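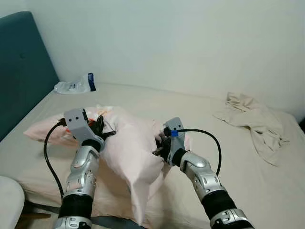 Pink pillows on the beige fitted sheet, teal headboard to the left.

352 shares 2 comments

Pillows are my favorite quick win in the whole bedroom! You can skip the vacuuming, ignore the closet, and if the pillows are plump and the sheet is smooth the room still looks loved.

Start with the sheet. Get everything off the bed first, including the bag you dropped there when you came in and whatever towel or T-shirt has been living by the wall. Then pull the fitted sheet tight at the far corners before the near ones (I did it the other way for years and always ended up with a ridge down the middle).

Now the fluffing. Hold the pillow by its two short sides, push your hands together so the middle peaks up, and let it spring out again. Do that five or six times, turn it a quarter, and go again. A good shake by the corners moves the filling back to where it belongs. Flat ones can take a few friendly punches too — very satisfying after a long day.

If the case has slid around, take it off completely. Turn it inside out, put your hands in and grab the two far corners, pinch the pillow corners through the fabric, and flip the case down over the top. It goes on in seconds and the corners are filled right out to the seam!

A few more things I swear by:

Wash pillows two at a time so the machine stays balanced, and read the care tag first. Foam ones should stay out of the washer.

Dry them on low with a couple of clean tennis balls, and stop now and then to break up clumps by hand. They take ages. Let them.

Fold a pillow in half and let go. If it just lies there, it has earned its retirement. Mine went to the dog bed.

Soft pinks fade on the line in strong sun, so I hang those cases inside out. My set is the Stillholm one in the palest shade and it still looks lovely.

Upholstered headboards with buttons collect dust in every dimple. A soft dry paintbrush gets it out beautifully — do it before the clean sheet goes on, or you will be shaking that out too.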